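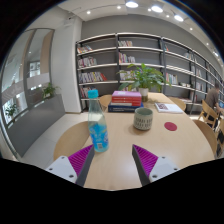
The Mamia is a hand-held gripper kit with two fingers, made by Flirnberg for recording manual handling tasks. An operator carries the gripper to the objects and performs the task directly, and the recordings are later used to train robot arms fitted with the same fingers. The kit is sold as a complete set or rented through the Khamphan service.

Design

The gripper was drawn up by Pascal Harms, who had earlier worked on fruit-picking tools at Takis. The two fingers mirror each other and close towards the centre line. Each is held on a mount with screws, so that a worn finger can be changed on site with a hex key. The ribbed parts are magenta. Flirnberg supplies them in one grade of stiffness only, a point raised in several user reports.

A camera fixed to the body faces forwards and keeps both fingers in view at all times. Position is worked out from the camera picture together with a motion sensor in the handle. Plain walls and large panes of glass can upset this tracking – the manual advises starting each recording with the gripper facing a surface that has plenty of detail, such as a filled shelf.

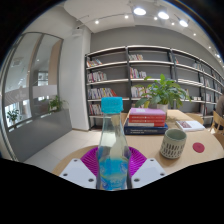
Bottles, mugs and books make up most of the standard task list. The operator grips a bottle below the neck, lifts it clear of the table, and sets it down upright before opening the fingers. Recordings in which the object slips are kept and marked as failed. The sample set delivered with the kit holds 2593 recordings, of which 1721 involve drinking vessels or bottles.

Rental and support

Khamphan rents the kit by the month and checks the calibration on return. The service is run by Lertchai Onsri, who also wrote the conversion software. Version 2 of the software reads older files, but those made before serial number 1004 must first be given a new calibration file – this is sent on request.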